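We got to Tellville a little after 9:00, which was early enough that the coffee was still brewing and late enough that the good parking was gone. The open day at Plumstead takes over the whole back building, and Ye-ji Kwon, who had talked me into the 45-minute drive, wanted to start with the first aid room and work our way forward. I'm so glad we did!

It's a friendly sort of room, the kind where you say you'll stay for five minutes and then find yourself asking about gauze. Sorting was the theme this year, and there were adhesive bandage wrappers all over the wooden table, with green and orange baskets along the back of it.

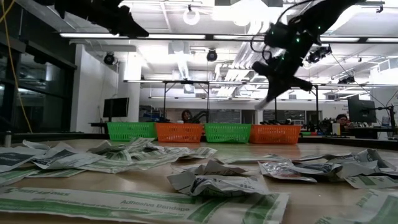
Do-yoon Min told us they had ordered 300 bandages for the day and he already wished he'd asked for more. He also let me in on his method for packing a car kit (small things on top, tape down the side), and I have since redone mine twice.

After that we wandered over to the Igwe hall for soup and ran into Kyung-tae Son, still raving about the loading dock tour. We missed it, sadly. The last one leaves at 2:00.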